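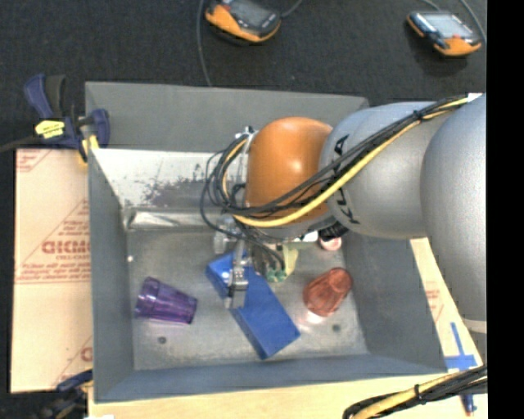 Blog > Robots > Planning

Teaching the planner to back out

My grasp planner used to treat the bin as five flat planes, and see-through tumblers lying on their sides next to a plain blue box are a brilliant way to find out how lazy that was! Depth goes patchy on clear plastic, so Ilodness now keeps every missing pixel as "unknown" and the path checker steers round it.

The bit I love is the retreat. Each grasp is scored together with its way out, wrist and cables included (the cable bundle is a fat capsule in the collision model, crude but quick). Planning time fell from 2294 ms to 1132 ms once I cached the wall checks. Next job: the slanted wall.

Comments

Araba Addo: Do you replan after every pick?
Myrtle Haverford: Yes, with a fresh cloud, and it gets 3 tries.

Related posts
- Notes on the Gravier solver
- Logging joint states without tears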